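About Drillton

Drillton is a school of hand engraving and sign lettering. We teach adults, most of whom hold jobs in other trades and come to us in the evening or for one of the longer summer blocks. Classes are small, with one bench per student, and the workshop stays open until 9 p.m. for anyone who wants to keep working.

How we started

The school began as a night class in the back of the Gentile print works. When the press moved out, we took over the lease and kept the name of the building, so mail addressed to Gentile House still reaches us. There are now 39 benches on two floors. The upper floor is for lettering and layout, and the lower floor is for metal.

What we teach

The basic course takes 74 hours. Students learn to sharpen their own tools, transfer a drawing, and cut straight lines and curves in brass and copper. After that they can go on to script, borders, or sign work with brush and enamel. We lend tools for the basic course. Students who continue usually buy their own set, and the office keeps a list of what to get first.

We do not give grades. At the end of each course the teacher goes over the finished plates with the student and writes a page of notes.

The library

Our library holds 529 pattern books and trade catalogs, most of them left to us when the Daltimitz studio closed. They can be used in the reading room but not taken home. Scans may be ordered at 600 dots per inch for the cost of the work. The shelves are checked and reordered every September, and the room is shut that month.

Outside work

We take on a few paid jobs each season, mainly nameplates and shop signs. Stidex, the supply house next door, handles the orders and billing.

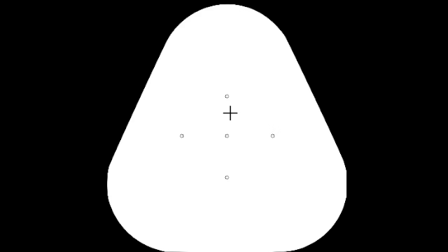
Visiting

The front door is open from 10 a.m. Please ring at the side entrance after 5 p.m. Street parking is free in the evening.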